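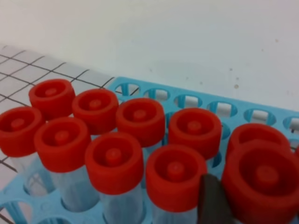
**Ticket:** Röhrchen sitzen zu locker im Gestell
**Standort:** Pernitz
**Eröffnet:** 2023-06-19
**Status:** offen

Aus der Lieferung von Hondero (1,000 Röhrchen, rote Schraubkappe) haben wir 80 in den hellblauen Gestellen getestet. Beim Aufschrauben drehen sich viele mit. Laut Lieferant passt jedes Röhrchen in jedes Standardgestell. Das glaube ich erst, wenn ich ein Maß sehe.

**Bisher versucht**

- Kappen nur handfest angezogen: kaum Unterschied
- Gestell um 180° gedreht: kein Unterschied, hatte ich auch nicht erwartet
- Röhrchen aus dem Altbestand (Tistumton) eingesetzt: sitzen fest

Der Vorschlag, immer zwei benachbarte Reihen zu bestücken, damit sich die Kappen gegenseitig halten, kam vom Support. Halte ich für eine Ausrede. Trotzdem probiert. 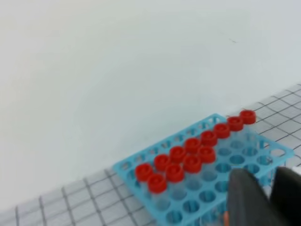
Lynch: Bitte den Außendurchmesser knapp unter der Kappe und am unteren Ende messen, dazu die Bohrung im Gestell. Bei der Charge vom August gab es eine ähnliche Meldung, da lag es am Gestell.

Messe ich. Nur erklärt ein falsches Gestell nicht, warum die alten Röhrchen darin halten. Die restlichen Packungen bleiben bis zur Klärung zu, Rücksendung bitte schon vormerken.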